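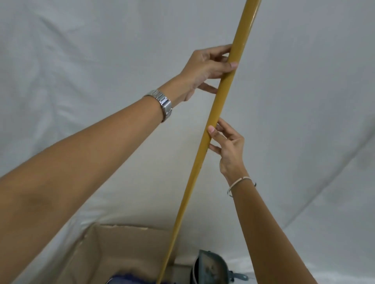 The Listening Post at Plovdale

The summer Josefina Barrientos took over the old radio telescope at Plovdale, the valley had been without rain for 17 days and the dish had been without a kind word for a good deal longer. The university at Bolham wanted it shut by the end of July. They had said so in a letter, very politely, and then in a second letter, less so.

She drove up anyway, with a thermos and her grandmother's quilt, and found Marites Manalastas in the control hut, eating a peach over the sink.

"You're the new one," said Marites. "Do you know anything about pulsars?"

"I wrote my thesis on one."

"Which?"

Josefina told her, and Marites put down the peach, wiped her fingers, and went to the cabinet where the paper charts were kept – yards and yards of them, rolled and tied with kitchen string, going back to the days when old Gaete ran the place and wouldn't trust anything he couldn't unroll across a table. She pulled one out and spread it between them, holding the corners flat with mugs.

"That's her," Marites said. "Gaete used to say good night to her before he locked up. I thought he was a silly old man, and then he retired to Sedthorpe and I caught myself doing it too."

They sat up late that night, the two of them, with the door propped open for the breeze and the receiver ticking over. It takes a fair bit of patience, waiting on a dead star. The light went out of the hills, and a dog barked down at the farm for a while and gave it up, and Marites told a long story about her sister's wedding that had no astronomy in it whatsoever.

A little after two the pen began to move. Up and down it went, as steady as somebody knocking at a door, and Josefina found she had taken hold of the older woman's sleeve.

"Well, go on," said Marites. "Say hello. She's come a long way."

So Josefina leaned toward the window, feeling foolish and very happy, and said hello.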